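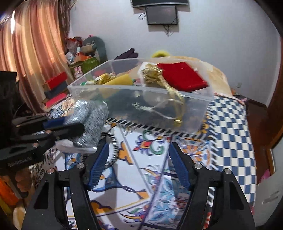 Pad comparison, two-handed bin packing

Last updated 19 Feb 2022

Hi! I'm Ilham Lahlou and I look after this folder. It holds recordings from hand-held grippers used in pairs, one per hand, on a bin full of household stuff. We wanted to know which finger pads we should be printing more of, and the notes below are what I'd want to read before downloading anything.

What we compared

Two pad sets, which we call Custow and Treneck after the folders they first lived in (sorry, the names stuck). Custow is the softer one. Treneck is stiffer and cheaper to make, and Meirion Lloyd was sure it would win. Everything else on the grippers stayed the same between sets, same linkages, same pins, same camera mount.

What's in here

There are 300 episodes, split into 12 sessions. Each episode has video from both grippers, the jaw opening over time, and a plain text note from whoever was holding the tools. The notes are a bit of a mess! Gun-woo Song writes paragraphs and Ha-rang So writes things like "meh, slid." I've left them alone.

Folders look like this:

custow/ episodes with the soft pads
treneck/ episodes with the stiff pads
notes/ one text file per session
womex/ timing logs and the script that lines up the two cameras

Episodes run around 42 seconds each. The short ones are usually drops.

The items

We went for things that are annoying to hold: knitwear in plastic bags, crumpled fabric, shiny ribbon, small soft shapes. Rigid boxes told us almost nothing in the December trial, both pad sets grabbed them fine, so we quit recording those.

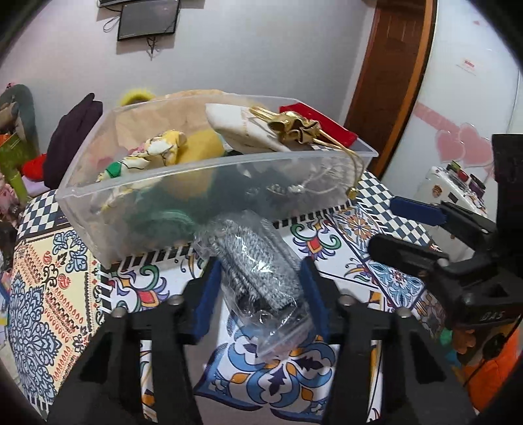 Bagged knit between the two blue pads, with the bin right behind it.

Bags are where I'd start if you only have time for one subset. There's a lot of slack plastic around the knit and it's easy to close on the slack and think you've got the thing. If you watch the jaw opening curve you can see it pretty clearly: a pinch on loose plastic goes almost all the way shut, a pinch on the knit stops early.

How it came out

Custow held on in 81 percent of the bag episodes. Treneck did worse there, but I'm not posting a number until Ah-rin Koo finishes relabeling (we disagreed on what counts as a drop, and she was right). On ribbon I couldn't tell the two apart. Meirion still likes Treneck for flat things and I have to admit his pickups look cleaner than mine.

Known problems

Fast moves blur. If you're tracking the second gripper from the first one's camera, expect to lose it now and then.

Shiny items blow out in the highlights. Lowering exposure made the cloth too dark, so we lived with it.

Session 7 has the left and right labels swapped in the log. The video is fine. The script in womex/ fixes it if you pass --swap.

The pads wear. I didn't track wear per session and I wish I had.

Using it

Run align.py first, then whatever you like. It wants both videos in the same folder and will complain loudly if one is missing. Ha-rang is working on a port to the Sugawara controller, ask her before starting your own!

Bugs and mislabeled episodes go to me, with the episode number please.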